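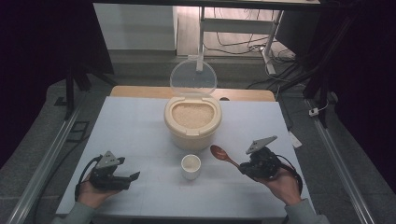
How to Scoop and Measure Rice Without Spilling It Everywhere

I love a rice canister. Ours has a flip-up lid you can see through, so I always know when we're getting low, and it lives on the counter because we cook rice nearly every night. For the longest time, though, every scoop left a little trail of grains between the canister and the pot! Once I changed how I set things up, that pretty much stopped, and now it's one of my favorite small kitchen jobs.

What you need

- A rice canister with a wide opening
- A small cup, the straighter the sides the better
- A wooden spoon with a decent bowl to it
- A plain sheet or mat to cover the table

Step 1: Cover the table

Lay down something pale and smooth. Stray grains roll to a stop where you can find them, and you can lift the whole sheet and tip them back. I used a patterned cloth for years and kept finding rice in the weave (and on my elbows).

Step 2: Put the canister at the back and the cup in front

Open the lid all the way so it stands up on its own. Set your cup directly in front of the canister, close enough that the spoon only has a short trip to make. If you're left-handed, keep the cup in the same place and just swap hands.

Step 3: Check your cup

This is the fun part, and you only do it once. Fill the cup with rice, level it off, and weigh what's in it. Mine holds 200 grams, which feeds the three of us with a bit left for fried rice the next day. Write the number on masking tape and stick it on the bottom of the cup. A Joly cup I bought in September looked exactly the same size as my old one and came out 40 grams short, so do weigh yours!

Step 4: Scoop shallow

Slide the spoon in at a low angle and bring it up level. A heaped spoon looks faster, but the top of the heap falls off on the way over - every time. In my kitchen it takes 7 level spoonfuls to fill the cup.

Step 5: Lower, then tip

Bring the spoon right down to the rim of the cup before you turn it. Rice dropped from high up bounces, especially the short round kind. Hold the cup with your free hand if it's a light one.

Step 6: Level and close

Run the spoon handle across the top of the cup and let the extra fall onto the sheet. Tip that back into the canister, wipe the rim with a dry cloth, and press the lid shut until it clicks.

A few extras

Wood is my pick for this because it's quiet and doesn't scrape the canister, but it has to be bone dry. Keep one spoon just for rice if you can.

Kids are great at this! Give them a deeper cup and a bigger sheet.

If your canister is getting low, tilt it toward you and prop the back on a folded towel. So much easier than digging around in the corners.

Contact | © Flodholm Kitchen Notes | Back to top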